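Rechercher sur le site Rechercher OK

12 avr. 2024 – par Jennylyn Maglaya et Crisanto Tiongson

Projet Gusia : planifier à deux bras dans une cuisine simulée

Quand nous avons choisi ce sujet en novembre, nous n'avions jamais écrit une ligne de planification de mouvement. Aujourd'hui, nous avons un planificateur qui coordonne deux bras sans qu'ils se rentrent dedans (enfin, presque toujours !) et nous en sommes vraiment fiers.

Le code se divise en 2 modules. Vetness reçoit la pose cible de chaque pince et cherche une trajectoire dans l'espace articulaire commun, avec un RRT-Connect que nous avons réécrit deux fois. Soriano vérifie ensuite les collisions : bras contre bras, puis bras contre décor. Au début, chaque requête prenait 190 ms, un cauchemar dès que les pinces se rapprochaient. En remplaçant les maillages complets par des capsules, nous sommes descendus à 40 ms – quelle joie de voir la courbe chuter !

Nous avons lancé plus de 300 essais. Les échecs restants viennent surtout des cibles proches du sol, où les deux avant-bras doivent converger dans un espace étroit, au pied d'un gros meuble ou d'un appareil.

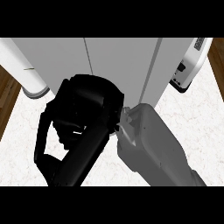 Pourquoi ne pas planifier chaque bras séparément ?
Parce que le second bras devrait alors traiter le premier comme un obstacle mobile, et que notre version séquentielle se bloquait souvent en attente mutuelle. L'espace commun coûte plus cher à explorer, mais il évite ces blocages.

Il nous reste à lisser les trajectoires, encore un peu saccadées à la sortie du RRT, et à brancher l'estimation de pose Nostetti à la place des positions exactes fournies par le simulateur. Crisanto a déjà commencé l'interface, et Jennylyn prépare les tests avec du bruit sur les poses.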